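Re: [Ketico-list] winter newsletter, print or no print
11 April 2020

Quick one before I log off. Read all the replies, sorry for going quiet.

> On the print run - do we still want 60 copies of the July issue
> posted out? Stamps have gone up and Charpentier want payment
> up front now. Last time 3 came back, wrong address. Could we
> just email everyone and be done with it?

Short answer, no, keep print. At least for July. Plenty of members don't do email, or they do but it's the daughter's address and it gets read once a month. And people are stuck at home. A thing in the letterbox is worth a stamp right now.

Happy to drop to eight pages though. Cut the crossword (sorry), cut the long hall hire notice, nobody is hiring a hall. Keep recipes and the garden page. If we go grey instead of colour on the inside Charpentier will do it cheaper, I've asked for the new quote in writing, will foward it when it lands.
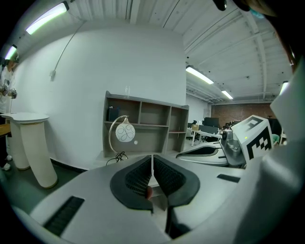 Words and layout, newsletter editor, Ketico Neighbours

Other things while I've got you.

Length. Please. I had a piece on the Grernetel creek walk come in at more than 4000 words. Lovely piece. Can't run it. I'll split it over two issues if the author is ok with that, otherwise it needs a big trim.

Address list. The copy I have has 101 names on it and a fair few have moved or asked to come off. Whoever has the current one, send it to me off list, NOT to everyone. Spreadsheet or typed in an email, don't mind.

Folding. Normally done round the big table at Zidholm Street, obviously not happening. I can fold the lot at my place over a few nights. Need someone to drop envelopes on my porch, the long ones with no window.

Garden page. Still nothing in. Anyone with a lemon tree, tell me what you do about gall wasp. A paragraph is plenty. Tomato stories can wait for spring.

Spelling of the street names in the last issue, yes I know, I saw it the minute it went out. Correction going on page two.

Copy to me as plain text in the body of the email please, attachments keep bouncing. Will send round a draft once I've got the recipes typed up, they're all handwriten and one has gravy on it.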